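Reviews > Home & Decor > Wallpaper > Muluvden Caldeira

We use cookies to remember your preferences and measure how this site is used. Accept | Manage settings

Muluvden Caldeira wallpaper review: I love it, but buy more than you think

Posted 02/02/2025
41 comments | Share

I have wanted a small orange flower on a wall since I was a kid. My grandmother had something close to it in her pantry (hers was on a much yellower background, and there were little baskets in between the flowers) and I used to stand in there with the door shut pretending to look for crackers. So when the Caldeira pattern from Muluvden popped up in a sale email I had it in my cart before I'd even thought about where it would go.

Where it went, in the end, is around my work table. I have a kind of boxed-in nook with a gray, stone-textured top, and the walls around it had been plain white and depressing ever since we moved in. I'm in there a lot. I sort, I glue, I repot things I probably shouldn't be repotting indoors. White walls that close to your face show every single thing you do to them, and I'd gotten tired of looking at my own smudges.

The paper itself first. It has a pale background with rows of small orange motifs that I'm calling flowers, though my neighbor Roman Michalski looked at the sample and said "sunbursts?" and I can't fully argue with him. They sit in proper rows. I know a lot of people want a loose, scattered, cottage kind of floral right now, and this isn't that. It's tidy. Up close you see each little flower, and from the doorway it blurs into a soft peachy stripe that I like even more than the close-up version.

I ordered a sample before committing, and please do the same, because the color on the Muluvden site looked a lot more like ketchup on my screen than it does in person. The real thing is a warmer, friendlier orange. I taped the sample up next to the table and left it for a week, moved it to the darker side, moved it back, asked everyone who came over, ignored most of them.

Now the part where I messed up. The full kit covers 190 inches of run if you're papering at half height, and the box says so in nice big numbers. My nook, all the way around, is 192 inches. I knew this! I had measured it and written it on an envelope! And somewhere between the envelope and the checkout page I decided that was close enough, like the wall was going to meet me halfway. So I ended up with a bare strip in the back corner, skinny as a ruler, and there is no way to buy a skinny strip of wallpaper. You buy another roll.

A roll is $68, by the way. I don't think that's outrageous for paper this nice, but it's a lot for a strip that size, and I sulked for most of an evening before I placed the order.
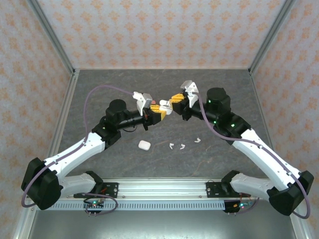

Anyway, the second roll came from the same batch, thank goodness, and the color was a perfect match. I had emailed Muluvden with the batch number off my first label and a very sweet person wrote back the next morning to say they'd set one aside. Full points for customer service. I've had other companies send me a "matching" roll that looked like it had been left on a dashboard all summer.

Hanging it was mostly fine. It's a paste-the-wall paper, so you brush the paste onto the wall and put the dry strip straight up, and if you've only ever done the kind where you soak the strip in a tray and carry it across the room dripping, this will feel like a vacation. I used Clandenance paste because the shop in Fliltidstead had it on the counter and the guy there swore by it. It's thick, it doesn't smell like much, and it gives you a good long time to slide things around before it grabs. I did have to thin the last of the tub a little, since I'd left the lid off during lunch (and lunch got long).

The rows are what will get you. With a scattered pattern you can be a tiny bit off at a seam and your eye just skips over it. With rows, oh boy. My first seam was off by less than the width of a pencil line and I could see it from the hall. I pulled the strip down, which the paper handled really well - no tearing, no stretching, the edge stayed crisp - and put it back up using a level this time instead of my opinion. Use a level. Draw a plumb line for the first strip, and then draw another one when you turn the corner, because corners in my house are more of a suggestion.

If your walls are in an enclosed spot like mine, think about which direction you're working in before you start. I went left to right without thinking and finished in the corner that gets the most light, so my most squished, least graceful join is the best lit one. If I did it over I'd start in the bright corner and end up in the dim one.

Trimming along the bottom was the other fiddly bit. The paper is fairly thick, and a dull blade drags it and leaves a fuzzy little edge. I changed blades way more often than I wanted to and it was worth it every time. I also laid a wide metal scraper against the wall as a cutting guide, and that gave me a much cleaner line than the plastic smoother that came in the kit. The plastic smoother is junk, I'm sorry. It has a ridge on one side from the mold and it left a faint shiny track on my second strip before I noticed. I switched to a soft brush and a folded dish towel and everything went on beautifully.

People have asked me about the orange with the gray, and this was my biggest worry too. Gray and orange can look like a sports team if you're not careful. Since the motifs are small and there's so much pale background between them, I think they get along great. The stone texture on my table is pretty cool in tone, and the wallpaper warms the whole thing up without making the table look dingy, which a pure white wall was definitely doing. If you have a brown or reddish work surface I'd get the sample and think hard. Caldeira also comes in a blue and in a kind of olive green. I only had the orange one in my hands so I can't tell you much about the others, other than that the blue was sold out for ages.

As for living with it, I put it up last March, so it's had a fair test. I've wiped it with a damp cloth plenty of times and the print hasn't budged. Pencil comes off with a regular eraser if you're gentle. Coffee came off. Beet juice did not completely come off (don't ask me to explain beets at a craft table), and there's one flower down low that is now more of a raspberry color. It also scuffs a little if something hard rubs against it over and over. I had a chair that kept touching the same spot and you can see it if you crouch down. Moving the chair fixed that. The seams have stayed flat, even the ugly one, and I had no curling at the top edge, where I half expected it.

One thing I'd warn you about is glare. The finish is listed as matte and I'd call it matte-ish. With a bright light close to the wall there's a bit of sheen at certain angles. It's never bothered me while I'm working, but if you're picky about that kind of thing, put your sample right under the lamp you plan to use.

Things I liked: the color in real life, how forgiving the paper is when you peel it back, the email lady, the paste (different brand, but still). Things I didn't: the smoother, the sheen, and kit sizes that don't let you top up with anything smaller than a whole roll. Muluvden, if you're reading, please sell half rolls. I'd have happily paid a bit extra.

Would I buy it again? I sort of already have. There's almost a full roll left over from my ruler-strip disaster, so the inside of the hall closet is getting it next, and possibly the backs of some bookshelves if I'm careful with my cuts. My husband has asked that I stop there. I've said I'll think about it.

If you're hanging it in a plain square room with decent walls, you could easily get it done in 2 days, including the standing around and admiring. Mine took longer on account of the missing strip. Measure all the way around, write it down, and then go and look at the envelope before you pay.

Shared 57 times | 41 comments

Get new reviews in your inbox. Enter your email to join the newsletter. Unsubscribe at any time.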